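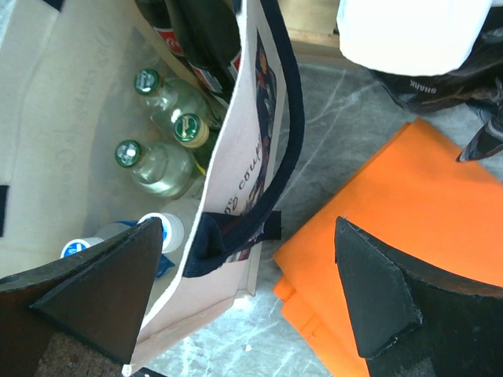 Bakari Wanyama writes that the guidance on reusing glass bottles, as issued by the Plancombe Household Advice Service last year, did not go far enough on the matter of odors. A bottle that has held sesame oil, he points out, will pass through two hot washes and still flavor whatever is put into it next. The Service accepts the comment. The section on washing has been rewritten, and the remaining sections have been revised at the same time.

## Sorting

Bottles should be sorted before any washing begins. Set aside for recycling any bottle with a chipped lip, a scratch that can be felt with a fingernail, or a star-shaped mark in the base. Bottles that have held lamp oil, solvent, garden chemicals or cleaning fluid must never be used for food or drink, however well they have been rinsed. If the former contents are not known, treat the bottle as unsuitable.

Caps deserve separate attention. Metal screw caps with a worn or swollen liner do not seal again. Natural corks should be used once only. Swing-top closures may be kept for years if the rubber ring is replaced when it hardens.

## Washing

1. Rinse with warm water and empty completely.
2. For bottles that have held oil, add a teaspoon of dish soap and 300 ml of warm water, close the bottle, shake well, and leave it to stand for 20 minutes. Do not use boiling water, as the trapped pressure may force the cap off.
3. Empty, then repeat with a tablespoon of baking soda in place of the soap.
4. Scrub with a long bottle brush. Where the neck is too narrow for a brush, a spoonful of uncooked rice shaken with a little water will reach the shoulders and base.
5. Rinse until the water runs clear and stand the bottle upside down in a rack overnight.

Smell each bottle the next day. A bottle that still smells of its former contents should be washed again or kept for the same product. Sesame oil, fish sauce and truffle oil are the usual offenders, and the Service now recommends that bottles used for these never be used for anything else.

## Removing labels

Paper labels usually come away after a soak in warm water with a handful of washing soda. Gloves should be worn. Plastic labels are easier to lift dry, beginning at a corner that has been warmed with a hair dryer. Remaining adhesive can be rubbed off with a little cooking oil on a cloth, followed by dish soap.

## Carrying

A flat-bottomed canvas bag is adequate for short distances, provided that the bottles stand upright and a dish towel is placed between them. Check the stitching where the handles meet the body of the bag. For six or more full bottles, use a divided crate.
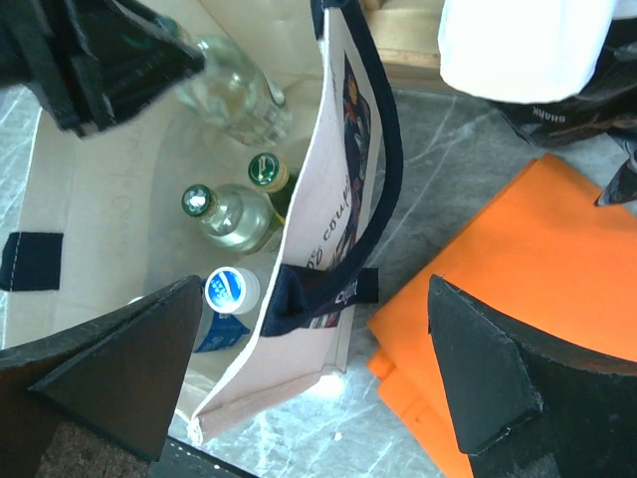 Full bottles should not be left in a parked car in freezing weather or in strong sun. At home, unpack them onto a towel and wipe the bases before they go onto a shelf. A ring of oil under a bottle will mark painted wood and is difficult to remove afterward.

## Storing

Keep filled bottles away from the stove, whatever the convenience of having them there. Cooking oils last longest in dark glass, in a closed cupboard, with the cap tight. Plain vinegar is less demanding and may stand on an open shelf. Empty bottles should be stored uncapped and upside down on clean paper.

Homemade oils containing fresh garlic, herbs or chilies are a separate matter. They can cause serious illness if kept at room temperature. Refrigerate them immediately, label them with the date, and discard them after four days.

## Labeling

Write the contents and the date of filling on masking tape, placed on the side of the bottle and not on the cap, which is easily exchanged. Tarun Vashisht of the Jaiswal branch recommends a second strip on the base for households in which several people cook.

Printed copies of this page may be requested from any branch. The companion sheet on jars and lids was revised in October and remains current.

Page revised 2024-11-03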